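Fudside Home Help — Kitchen and Dining

Do colored bowls really mark a wood table?
Posted by Orthorpe, January 2020

I bought a set of mustard-yellow and red bowls to go with a light wood table, plus a fake grass plant in a white pot for the middle. The store told me I need felt pads under everything or the color will "migrate" into the finish. They had pads for sale, of course. Has anyone seen this happen? The table has a shiny finish and I don't know what it is. I also can't decide if the bowls should live on the table or somewhere else.

Ysaline Guillot
I'd want to see one stained table before I paid for pads. I have had glazed bowls on a sealed table for 10 years and the marks I have came from a hot pan and a leaky vase. Color coming out of a fired glaze sounds like sales talk to me. Soft plastic or rubber feet are another story — those can go sticky on some finishes. Turn a bowl over and look at the base. If it's rough, it can scratch when you drag it, so lift it. A fake plant doesn't need watering, so I don't see what a pad would do for the pot unless the bottom is gritty.

Xavier
just use pads, they're cheap

Utach
Pads trap crumbs, and the crumbs do the scratching. I took 48 of them off my mother-in-law's stuff last May and half had slid sideways and left glue behind.

As for where they live, I'd leave one big bowl out by the plant and put the rest on a small side table. Stack the yellow ones at one end and give a wide red one the other end. People will say you need a runner or a tray to "tie it together." I doubt it. Try it bare for a week, and if you hate it the bowls can go back in the cupboard.

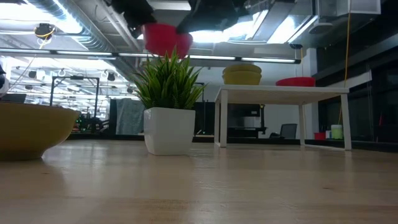

The one thing I would test is the finish. Put a drop of water on a spot underneath, leave it 5 minutes and wipe. If it leaves a dark patch, the wood isn't sealed well and I'd worry about that long before I worried about bowls.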